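Forum > Small Spaces > Desks, Counters and Craft Tables > Cup in the pen holder, yes or no?
5 min read

porchswing46
3/11/26

Hello all, long-time reader and only occasional poster, so bear with me while I get to the point. We moved into our 600 square foot place in Brostness last July, and after a good deal of shuffling furniture around I finally have a table that is only for projects. It's pushed up against the wall in the back room with a black cloth over it, and I love it more than is reasonable for a table.

My trouble is what to keep on it. I have a black mesh pen holder that I've dragged through a couple of moves, and I have the plastic cups, the blue and the purple, which I use for paintbrushes, beads, clothespins, whatever the week calls for. If everything stands side by side along the back I feel like I've lost half my table before I start. So I've taken to setting the blue cup right down into the pen holder, narrow end first, and it stands up there like a little flower pot. My sister says it looks like I'm waiting for a faucet to drip. I think it looks cheerful! But I'd like to hear from people who have lived with this kind of thing for longer than I have, and I'd also take advice on the wall, which as you'll notice has seen better days. 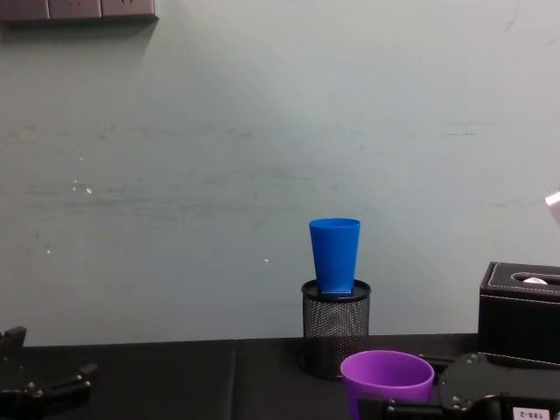
Desks, Counters and Craft Tables: Replies

gluestick_and_coffee

Oh, I'm so glad you posted, I have been going around and around on this same question in my sewing corner. I say yes to the cup in the holder, with one condition, and it's that you keep light things in it. Mine is a Mesier holder, the tall kind, and I had a cup standing in it full of scissors and seam rippers, and the whole business went over when I pulled the cloth toward me to shake it. Scissors in the lap, no harm done, but I said some words. Now I keep cotton swabs and ribbon ends up top and I haven't had any trouble.

The blue is lovely against that wall, by the way. I wouldn't be in a hurry to paint.

tallgrass_attic

I'm going to be the grump, with affection. If you put a cup in the pen holder, you don't have a pen holder anymore. You have a stand for a cup, and your pens are going to end up in a drawer or, if you're like me, under the couch. I'd rather see the cup doing its own job at the end of the table and the mesh one doing the job it was bought for. I know that costs you some space, but you'd be able to find a pencil.

On the wall: a damp cloth with a drop of dish soap first, and go easy, and try it low down where it won't show. Those scuffs across the middle look like the kind a chair back or a box leaves. If soap doesn't move them you're probably looking at touch-up paint, and then you'll find out how hard it is to match an old pale color. I've been through that. We ended up doing the entire room.

porchswing46

Grump welcome! You have a point about the pens. I should have said that my pens mostly live in a zipper pouch, because I carry them out to the porch, so the mesh holder was standing there with one dried-up marker in it. That's how the whole arrangement began. I threw out the marker, there was the empty holder, there was the cup, and one thing led to another.

But now I'm wondering about the purple cup, and that's a harder question. It's the same shape as the blue and I assumed it would stack, so I could have the pair of them in the one footprint. My worry is that once cups are nested they're not holding anything, they're only being stored, and then I may as well keep them on a shelf. I go back and forth. Some evenings I put them together so the table looks finished, and by the next morning I've pulled them apart again for the glue brushes.

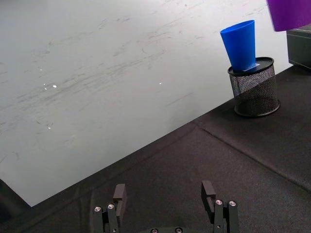 The other thing I haven't mentioned is the cloth. It's black, and it shows every thread and every crumb of eraser, and I've had it suggested to me that I ought to get a wipeable one instead. I went and looked at them at Parkitz and they all had lemons on them. I have nothing against lemons, but I've gotten attached to the plain black – colors look so nice sitting on it, and I can see at a glance where I've dropped a bead. I keep a lint roller on the windowsill and that seems to be enough.

lintroller_fan

Chiming in as someone with the right user name for this. Keep the cloth! A wipeable one is fine for paint nights, but beads roll on it like marbles, and cloth holds them still. I have a vinyl cover folded in the closet that I throw on top when the kids come over with watercolors, and it goes right back afterward.

For the cups I'd vote for nesting them at the end of the day and pulling them apart in the morning. That's what you're doing already, and it sounds to me like a system that works. I don't see why it has to be settled one way forever.

tallgrass_attic

Respectfully, a thing you have to undo every morning is a chore. I'll leave it there. (I will also admit that I have 134 loose crayons in a bread tin, so perhaps don't take organizing advice from me.)

gluestick_and_coffee

Bread tin! I'm stealing that.

Seriously though, about where it all goes. What made the biggest difference in my corner was deciding on one tall thing and putting it at the back in the middle, then leaving the front completely alone. I used to line the jars up along the right side because that's my working hand, and I knocked them with my elbow all day long. With the tall thing in the middle at the back you reach straight out for it, and either hand will do.

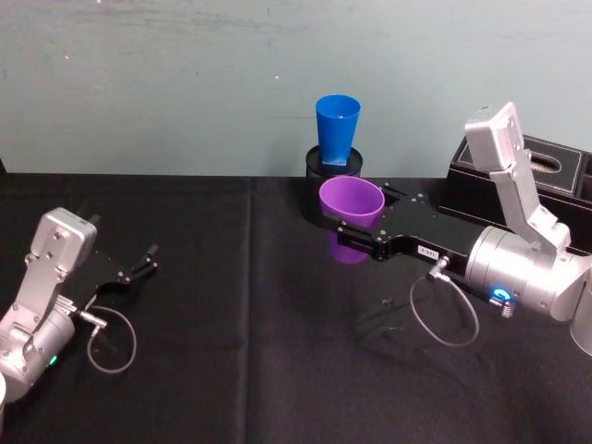
I'd also think about how much height you can stand, which sounds silly, but a stack that's too tall makes me nervous the entire time I'm cutting. One cup up from the holder is my limit. You've got your holder at the back against the wall with the blue cup sitting in it, mouth up, and I think that's exactly the right spot, with the whole front of the cloth left to work on. If the purple goes in on top of the blue, I'd give it a gentle tug afterward to be sure it isn't wedged, because tapered cups love to grab each other. I had a pair from Portela that stuck so hard I had to run warm water over the outside one. And while you have the iron out for something else, go over that crease in the cloth, since a small jar will sit crooked right on top of it.

porchswing46

I hadn't thought of the elbow at all, and now I'm remembering every jar I've ever sent to the floor. Back and center it stays.

I ironed the cloth this afternoon, or at least the half of it I could get at without clearing the table, so it's smooth on one side and wrinkled on the other. I also tried the dish soap down low on the wall, and some of it came away on the rag, but I honestly couldn't tell you whether that was scuff or paint, so I've stopped for now.

As for the cups, I'm going to keep the blue in the holder for a month with nothing heavier than ribbon in it, and let the purple go wherever I'm working. My sister has asked for the pen holder if I give it up. I told her she'd have to get in line behind the cup.

tallgrass_attic

If it was paint on the rag it'll feel a bit chalky when it dries. Let it sit overnight and rub it between your fingers. And let us know about the ribbon, I'm more curious than I let on.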